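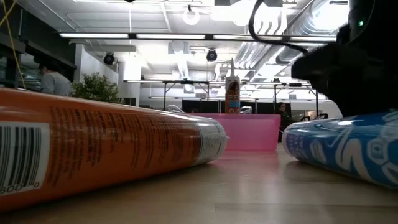
Speaker notes by the Sandhu bench team, Skelatcombe
Talk given at the Vernley users' afternoon, September. Slides available on request.

Slide 1. Title

Leave the title up while people sit down. Start when the doors are shut.

This talk is on one robot cell, the table cell at Skelatcombe, and what we do each week to keep it working. It is a single arm with a gripper over a wooden table, and its job is picking up ordinary shop goods and putting them down somewhere else. I am not going to talk about the software that chooses the picks. That was last year's talk and the notes are still up.

Slide 2. What is on the table

The items change, but the set on the opening slide is a fair sample. Two cans on their sides, one orange and one blue, a pink plastic bin further back, and a glue bottle standing up behind it. The arm is working on the right-hand side, over the blue can.

Cans on their sides are hard on a setup. A can standing up gives you the same shape from every direction and mostly stays where you leave it. A can lying down will roll if the table is out of level or if one finger touches before the other. If we have a fault in levelling or in finger timing, it shows on a lying can first. We keep at least one in every check for that reason.

Point out the silver end of the orange can. It has a thin clear film over it and it catches the light. Shiny ends and glossy labels both give the camera trouble, and I come back to that on slide 6.

Slide 3. The table

The table is pale wood with a smooth top. People ask why we did not use a metal plate. We had wood, it was the right height, and it is kinder to the fingers when something goes wrong.

Level it in both directions before anything else. We use an ordinary spirit level, once along the front edge and once front to back. Do it again after the floor has been cleaned, as the feet get knocked.

Wipe with a damp cloth, then a dry one. No polish. We had a month of cans sliding away from the gripper and the cause was a spray polish somebody had used with good intentions.

Slide 4. The arm base

Base bolts get checked with the torque wrench every 200 hours of running. The figure for your own arm is in its manual, so please don't copy ours off a slide. Put a line of paint pen across each bolt head and on to the plate. If the line has broken, the bolt has moved, and you can see that without fetching a tool.

We found one broken line in the spring. The arm had been landing slightly to the left for a while and we had been correcting for it in the settings, which was the wrong thing to do. Lesson for the room: if you find yourself adding the same correction twice, go and look at the bolts.

Slide 5. Gripper and cable

(This is the longest section. Have a drink of water.)

The gripper is the part that wears. Weekly job list:

Power off and lock off at the wall. Wait for the indicator light to go out.
Clean the finger pads with a lint-free cloth. Look for shiny patches.
Move the fingers by hand, fully open and fully closed. It should feel even all the way.
Check the screws on the gripper housing.
Power on, open and close 60 times with nothing on the table, and listen.

Pads are changed in pairs. If you fit one new pad and leave one worn one, the item gets pushed sideways before it is held, and with a can that means it rolls.

Now the cable. On the opening slide there is a black cable that comes down in a loop and curves into the arm. The size of that loop matters a good deal. Too tight and it pulls at the connector when the wrist turns. Too long and it hangs into the camera's view or catches on something tall, and on our table the tall thing is usually the glue bottle.

How we set it: drive the arm slowly to its furthest point on each side, turn the wrist both ways, and watch the cable the whole time. Adjust the tie, then do it again. Mark the cable with tape where it meets the tie so the next person can put it back.

We went through 2 connectors before we did this properly. None since.

Slide 6. Light

The cell stands in an open room with a high ceiling and a long row of strip lights. You can see them reflected in the tabletop, and there is a pale streak along the top of the orange can. To the camera that streak can look like an edge.

We tried a hood over the table. It worked, but it got in the way every time anyone wanted to reach the arm, so it came off again. What we do now:

Keep the room lights fully on during runs. Half on is worse, as the streaks move about when someone changes the switches.
Fix the camera exposure. Do not leave it on automatic.
Turn the worst labels and can ends slightly at setup and see whether the reflection clears.
Take a test picture at the start of each session and compare it with the saved one.

That last step takes a minute and has saved us whole afternoons.

Slide 7. Camera position

The side camera is fixed. We check it against marks on the table edge, with nothing else on the table. If it has been knocked, loosen, move, tighten, then run the full calibration again. Don't nudge it by eye and carry on.

Slide 8. The log

The log is a sheet called Flarura, after the first part of a file name that nobody ever changed. It has 4 columns: what was checked, what was found, what was done, and who did it. Nothing found still gets a line.

We tried a longer form and people stopped filling it in.

Slide 9. Still to sort out

Finger pads from different batches do not feel the same. We are now writing the batch on the bag and in the log, but have no answer yet.

The cable tie slips – slowly, over weeks. A screw clamp is on order.

We would like to hear from anyone running glossy cans under strip lights without a hood. Please come and find us at the tea break.

Questions. If short of time, skip slide 7 and take the cable questions first. The blank log sheet is on the table by the door.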